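Wed 7 February

I promised Leonora I would write up the Ukham visit while it was still fresh, and then of course I let the bus ride home go by looking out the window. So this is from my notes, which are mostly about trash bags, with a few lines on the soup.

## Getting there

The lab at Ukham opens its doors to outside people in February, and our robotics club in Okdale got places this time because Leonora Macapagal wrote to them back in the fall and then wrote again. It is a long low building past the rail yard, and the sign is on the side you don't come in by. We walked all the way around it in the sleet. A very kind man at the desk gave us paper towels for our hair and told us the coffee was on the second floor, next to the poster session, and he was right on both counts.

We started with a short talk in the seminar room. The group's project is called Catacutan, and what they want to know is how much of a fiddly household chore a two-armed robot can learn from people showing it how, with nobody writing down the steps. A person drives the two arms through the chore from start to finish, everything gets recorded, and a network is trained to go from what the cameras see to what the arms should do next. I knew that much from reading. What I hadn't taken in was how many demonstrations they go through. For the bag chore alone they have 1107, collected by 2 operators who, I gather, now have strong opinions about brands of garbage bag.

## The bag room

After the talk we went down to the room where they work on bin liners, and I could have stayed there all afternoon. I have put a bag in a kitchen bin every few days of my adult life and never once thought of it as a hard problem! But a bag has no fixed shape. It folds over itself, it sticks to itself, it's black on black so the cameras have very little to go on, and the opening you want is wherever the plastic decides it is.

The student who showed us around (she was patient with all of us, and most of all with me) explained that the chore gets scored in stages. Finding the opening is one stage, getting an edge over the rim is another, and pulling it down evenly on both sides is the one that costs them sleep. A run can do well early and still earn nothing for the finish.

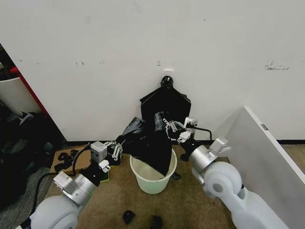
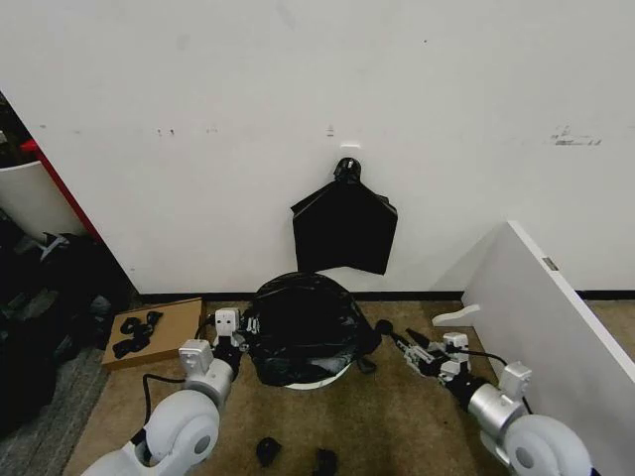
*The bin, the black plastic and the two arms at Ukham.*

## What they found

The main result was on a poster upstairs, and I copied it down while eating a cheese roll, so forgive me if I've smudged any of it. They trained two versions of the same network. The first learned only from clean demonstrations, the ones where the operator did everything nicely. The second also got what they call recoveries – the operator starts from a bad spot, say with the plastic slipped off one side, and shows the arms how to get out of it.

Each version then had 40 tries at the full chore. The clean-only one finished far fewer than the other, and the gap was nearly all in that last stage, pulling the edge down. When something slipped, the clean-only network would carry on as though nothing had happened, arms going through the motions over a bag that had gone somewhere else. The one with recoveries would go back and take hold again, sometimes more than once.

I asked whether that was only a matter of the second version having seen more examples altogether. It's the sort of question I usually save for the bus, so I was rather pleased with myself, and even more pleased when the student said they had worried about the same thing. They kept the total number of demonstrations equal and swapped some of the clean ones out. The order of the results stayed the same.

There is plenty that doesn't work yet. Thin bags are worse than thick ones. A bin of a very different width throws it off. And the first stage is still slow, slow enough that our younger members began to fidget and had to be walked to the vending machine.

## Drostitura

The other half of the visit was the software demonstration. Drostitura is the tool they use for sorting through recordings, and it lets you scrub both arms and all the camera views along one timeline and mark where each stage begins and ends. Labeling by hand used to be the bottleneck, we were told. Two of ours got to try it and were very quick, far quicker than I was. I marked "edge over rim" in a spot where, on second viewing, the edge was nowhere near the rim.

They are thinking of letting clubs help with labeling over the web. Leonora has put our name down.

## Odds and ends

- The 56 bus stops right outside the gate on the way back, so there's no need to do the walk from the station as we did.
- Lunch is on the upper floor. The lentil soup is good and goes early.
- Wear layers. The seminar room is warm and the downstairs corridor is not.
- The poster authors are happy to email a copy. Ask at the desk and they'll pass on your address.
- If you borrowed my blue umbrella on the way in, I would love it back at the next meeting.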